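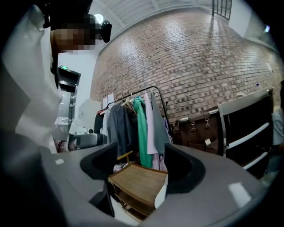

Soot can be burned off and ash cannot, one commenter on the Gondov owners' forum objected, and anyone who sells a bottle that claims to deal with both should be asked where the ash is supposed to go. The objection has been repeated many times since and is a fair starting point for the subject of particulate filter cleaning.

Particulate filter cleaning is the general name for a group of treatments meant to restore the flow of exhaust gas through the diesel particulate filter (DPF) of a car, van or lorry. The treatments range from liquids poured into the fuel tank to the full removal of the filter and its cleaning on a bench. They are sold under a large number of trade names, often with claims that are hard to check. Some of the methods have a sound basis. Others depend on the buyer not knowing what was wrong with the vehicle in the first place.

Background

A diesel particulate filter is a block of ceramic or similar material with many narrow channels running through it. Neighbouring channels are plugged at opposite ends, so the gas has to pass through the porous walls between them. Solid matter stays behind. Most of it is soot, which is largely carbon and will burn if it gets hot enough. A smaller part is ash, which comes mainly from additives in the engine oil and, on some vehicles, from the additive dosed into the fuel.

The vehicle gets rid of soot by regeneration. Passive regeneration takes place on long runs under load, when the exhaust is hot enough without help. Active regeneration is started by the engine control unit, usually by injecting extra fuel late in the cycle so that the exhaust temperature rises. A third kind, forced or service regeneration, is started from a diagnostic tool while the vehicle is stationary.

Ash takes no part in any of this. It gathers towards the closed end of the inlet channels, where it slowly takes up room that would otherwise hold soot. A filter with a lot of ash in it fills up sooner and regenerates more often. This is normal ageing, and sellers of cleaning products tend to pass over it quickly.

Methods

Fuel additives. A catalyst is added to the tank and carried through to the soot, which then burns at a lower temperature. Several manufacturers have built vehicles that dose such an additive from a separate reservoir, so the principle is not in dispute. Whether a single bottle poured into the tank of a car designed without the system does anything useful is another matter. The usual instruction on the label is to follow the treatment with a long, fast drive. A long, fast drive is also what the handbook advises when the filter light comes on, with no bottle at all.

Spray and foam cleaners. A liquid is introduced through the opening left by a pressure or temperature sensor. It is meant to loosen soot so that it can be burned or blown out when the engine is run. Makers of these cleaners generally require a regeneration afterwards. The liquid reaches the front of the filter more easily than the back, and most of the ash is at the back.

Flushing on the vehicle. Equipment pushes a larger amount of fluid through the filter in place, often in two stages, with a cleaning agent followed by a rinse. Results vary with the layout of the exhaust. Where the filter sits close to the engine, access is poor and it can be difficult to tell how much fluid has stayed behind in the pipework.

Cleaning off the vehicle. The filter is taken out and treated with compressed air, water, heat in an oven, or a mixture of these. Flow is measured before and after. Of the methods in common use it is the only one with a good claim to remove ash in quantity, as the filter can be treated against the normal direction of flow. It is also the dearest, mostly on account of the labour, and seized fixings or broken sensors can add to the bill.

Forced regeneration. Strictly speaking this is not cleaning, though it often appears as such on an invoice. A garage that charges for a chemical treatment and then runs a forced regeneration has done two things. The customer has no means of knowing which one put the light out.

Claims and evidence

Most of the evidence offered for pour-in and spray products consists of readings taken from the vehicle itself. These need care. Many cars do not measure soot load directly. The control unit estimates it from a model based on distance, fuel used and driving conditions, and corrects the estimate with the pressure difference across the filter. After a service procedure the stored value may be reset by the technician. A screenshot showing a soot load that has dropped to nothing may therefore show only that someone pressed the reset.

Pressure readings are better, provided they are taken at the same engine speed, with the exhaust at the same temperature, before and after. Advertisements seldom say whether this was done. A reading taken at idle is of little use on most engines, as the flow is too low to tell a fairly clean filter from a fairly dirty one.

The best-known dispute in the trade concerned Clorkis, a spray cleaner launched with the promise that it would restore a filter to 100 per cent of its original flow. The claim rested on a trial of 14 vans from a single delivery fleet. No untreated vans were included. All of the vans were given a motorway run after treatment, and the report did not say how much of the improvement might have come from the run alone. The figure was later dropped from the packaging and replaced with the phrase "like-new performance", which has no fixed meaning and so cannot be tested.

A separate exercise by Hunadero, a firm that cleans filters off the vehicle, looked at 67 units sent in by garages after an on-car treatment had already been tried. It reported that ash, and not soot, was the main cause of restriction in most of them. The result has been widely quoted, often without mention that the firm sells the competing service. There is a further problem with the sample. Filters on which the on-car treatment had worked would never have been posted to Hunadero, so the exercise says nothing about how often such treatments succeed. It does suggest that garages were using them on filters for which they were unsuited.

Causes and misdiagnosis

A filter that blocks early is usually a sign of a fault elsewhere. Common causes include leaking injectors, a sticking exhaust gas recirculation valve, a split intake hose, a worn turbocharger passing oil, and a thermostat that leaves the engine running too cool for regeneration to begin. A failed pressure sensor, or a cracked rubber pipe leading to one, can set the warning light off when the filter itself is in reasonable order.

The wrong engine oil is another cause. Oils made for use with particulate filters have a lower ash content. Ordinary oil will not block a filter overnight, but its use over several services shortens the life of the filter in a way that no fuel additive will undo.

Short journeys are blamed more than anything else, sometimes correctly. It is a convenient answer, as it places the fault with the driver and brings the inspection to an end. Where a car has covered short journeys for years without complaint and then begins to block repeatedly, the pattern of use is a weak explanation.

Cleaning a filter without finding the fault gives a temporary result. Some sellers offer a guarantee in these circumstances, but the terms normally exclude any vehicle with an underlying fault, and so exclude most of the vehicles likely to come back.

Risks

Forced regeneration produces very high temperatures and should not be carried out on a filter that is badly overloaded, as the soot may burn too fiercely and crack or melt the core. Control units normally refuse the procedure above a set limit. Some aftermarket tools allow the limit to be bypassed. The fuel injected during repeated attempts can also find its way past the piston rings and dilute the engine oil, and a rising oil level is a warning that this has happened.

Strong acids and household cleaners, sometimes recommended in home videos, can damage the catalytic coating or the matting that holds the core in its case. High-pressure washing can break the channel walls. A filter damaged in this way may give an excellent flow reading, for the reason that it no longer filters anything. Flow figures alone are for this reason not proof of a good job, and a smoke measurement at the tailpipe is a useful check.

Cleaning should not be confused with removal. Some businesses have advertised "permanent cleaning" when they meant cutting out the core and altering the software. In the United Kingdom a vehicle first fitted with a particulate filter will fail its MOT test if the filter is found to be missing or to have been tampered with.

Trade schemes

The Bepari mark, displayed by a number of cleaning firms, is sometimes taken for an independent approval. It is a paid membership scheme. Members agree to issue a printed flow report with each filter, which is worth having, but the scheme sets no pass figure and does not inspect the test benches. Two reports from different members cannot safely be compared with each other.

See also

Exhaust gas recirculation
Low-ash engine oil
Differential pressure sensor
Fuel-borne catalyst
Oil dilution

This page was last edited on Thursday, May 23, 2019.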